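I love a butcher-block top, and I will talk anyone into one if they stand still long enough. But it does need oil! Mine gets food-grade mineral oil about 6 times a year, more when the heat is on and the air in the house goes dry.

**How to tell it's thirsty.** Flick a few drops of water on it. If they bead up, leave it alone. If they sink in and go dark, get the oil out tonight.

**Getting it ready**

- Scrape first. A plastic bench scraper lifts dried dough and glue beautifully.
- Wipe with warm water and a drop of dish soap, then a clean damp rag. Never flood it.
- Let it dry overnight, standing air on both sides if the top comes off.
- Sticky spots that won't budge: coarse salt and half a lemon, rubbed with the grain. Smells great too!

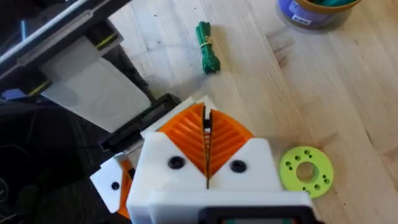 Rough patches come next. Fold a piece of 180 or 220 grit around a cork block and go with the grain, light pressure, long strokes. You'll feel it change under your palm, and that's my favorite part of the whole job. Vacuum up the dust and wipe with a barely damp cloth.

**Oiling**

Pour a puddle the size of a pancake, spread it with an old T-shirt, and keep going until the whole top has a wet shine. Don't forget the end grain (it drinks like crazy, so give it a second round right away). Leave it a few hours, buff off the extra, and do it again the next day if it still looks patchy.
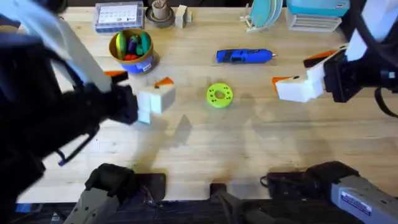 *Page last changed: 9 August 2021*

For a silkier finish, melt one part beeswax into four parts mineral oil in a jar set in hot water. Rub it on while it's soft, wait 20 minutes, buff hard. Kendra Sutherland wrote in to say she adds a bit more wax for her workbench so glue drips pop right off, and I tried it and wow, she's right.

Please skip olive oil and corn oil. They go rancid and the smell hangs around for weeks.

Rags used with mineral oil can go in the wash. If you used linseed or tung oil, spread them flat outside to dry, because balled-up ones can heat up and catch fire.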